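January, 06.40

Draft two of the food trail leaflet for Soltby came back from Mariann Dudás overnight. Length is fine. She wants the opening hours moved to the reverse and the map enlarged to fill the inside spread. Print run confirmed at 4000, folded to A5, uncoated stock.

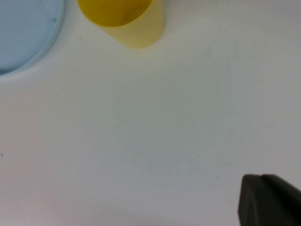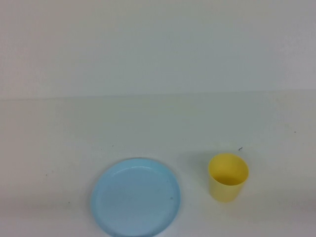 *Light blue dish on white, both views.*

The walking route remains the main problem. As drawn it starts at the harbour office, goes up Fell Lane and finishes at the smokehouse, with 141 steps on the steepest section and no alternative marked. Revathi Hegde walked it yesterday and timed the climb. She proposes a second line on the map, dotted, by way of the chapel road, which adds 300 metres and avoids the steps entirely. I have accepted this. The key will need a new symbol and the type in the key will have to drop by half a point.

Recipes: two confirmed, one outstanding. The barley soup is in metric and has been tested at the stated quantities. The smoked fish pie came in with oven temperatures for a fan oven only; I have asked for the conventional figure as well. Andor Virág still owes the plum dumplings. He says the dough behaves differently with the local flour and wants to rewrite the resting time. If it is not in by Friday's proof call I shall run two and use the space for the bus times - no, the bus times change in spring. Use it for the market hall plan.

Translation: Zsófia Farkas has the Hungarian text. She queried "parkin" and "stottie". Leave both in the original, italic, with a short gloss on first use.

Dorottya Magyar rang at 11.15 about the tasting weekend. The hall is booked, the licence is not. The form needs the floor plan, which needs the stall list, which is waiting on the dairy. Sent the dairy a second reminder.

Afternoon spent on the spelling of the smokehouse. Their sign, invoice and website give three versions. Went with the invoice.

Still to do: bleed on the back panel, credit line for the map, price of the guided walk.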